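Keeping bread from going stale (and what to do when it does)

Quick ones, typed up between loads of laundry. Mostly stuff I learned the hard way plus a few from Da-eun Heo who bakes way more than me.

Cool it first

Warm loaf in a closed bag = soggy crust by supper. Wire rack, leave it alone. If you bought it warm, open the bag in the car. Rolls cool quick, a big round loaf takes most of an afternoon, so bake early.

Not the fridge

Fridge bread goes hard faster than counter bread. I know, everybody's mom did it. Counter for 3 days, freezer after that. Only exception is August in my kitchen, when mold gets there before stale does. Then straight to the freezer the same night.

Paper or plastic

Crusty bread: paper bag, or cut side down on the board under a towel. Soft sandwich bread: plastic, air squeezed out, clip on. Wax wraps are OK for half a loaf. I have a Clotillow bread bag, cotton with a drawstring, and it's fine for one day, then the heel gets tough. Wash it with no softener or your toast tastes like a dryer sheet. Ask me how I know.
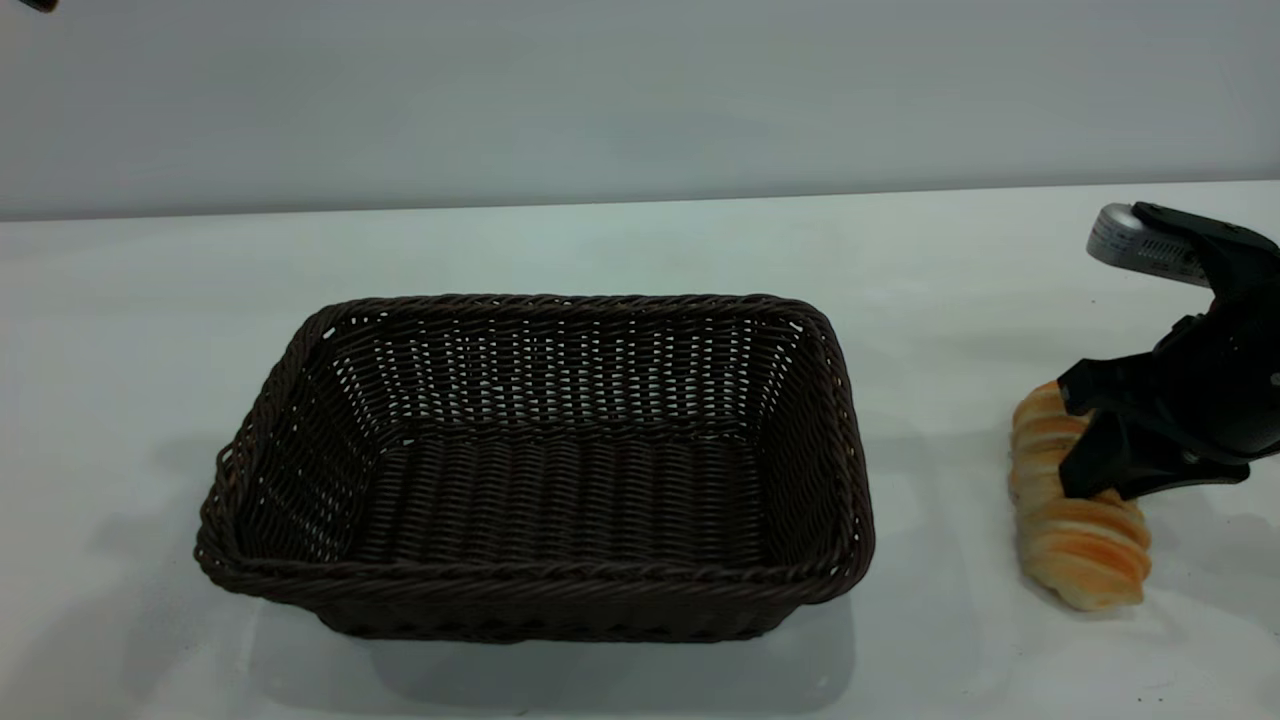 Rolls dry out before loaves do, more crust for the amount of middle. So don't put the whole batch out. Half on the table, half in a bag, refill as people eat. A big dark woven basket with a braided rim looks great next to a golden twisted roll but it's open on top and the air gets right in. Line it with a dish towel, fold the corners over. Anything left after supper goes back in the bag, dont leave it overnight.

Freezing

Slice first. Always. A whole frozen loaf is a doorstop at 7 in the morning.
Double bag, or bag plus foil. Write what it is on the outside, rye and whole wheat look the same frozen.
Slices go right in the toaster. Rolls: thaw in the bag on the counter so the moisture goes back in.
Use it up in a month or so. After that it's stuffing.

Bringing back a stale roll

Run it under the tap for a second, just the crust, shake it off. Oven at 300 for a few minutes till the outside feels dry again. Eat it right away, it only works once. Microwave is OK if you wrap it in a damp paper towel and go 10 seconds at a time, past that you get rubber.

Too far gone

Cubes, oil, salt, oven = croutons. Or grate on the big holes and freeze the crumbs in a jar. Yae Arai toasts hers in butter and puts them on pasta with lemon, very good. Any fuzz at all, throw the whole loaf out. Don't cut around it, bread is soft and the mold goes deeper then you can see.

Crumbs and baskets

Crumbs get stuck down in the weave and that's what brings ants. Take the basket outside, upside down, smack the bottom. Then a dry paintbrush, the cheap 2 inch kind, along the ribs and under the rim. Plastic weave can be rinsed in the sink. Real wicker just gets a damp cloth, then air dry all the way before any bread goes near it. Wipe the table last, there's always a speck or two you missed. 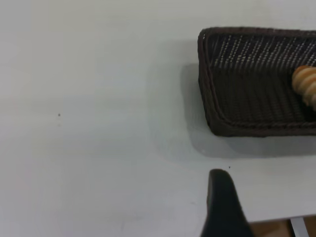

Bread box or no bread box

Had a Stisura one with a roll top for years. Good for one loaf, bad for two, the air gets too damp and everything sweats. Prop it open a crack if it's packed. Vinegar wipe every couple weeks, dry it good. And keep it off the top of the fridge, too warm up there.

Knife

Serrated, long, let it do the sawing. If it squashes the loaf it's dull. My Hirano went 3 years before it needed anything. Slice soft loaves on their side, works so much better, no idea why it took me so long to try it.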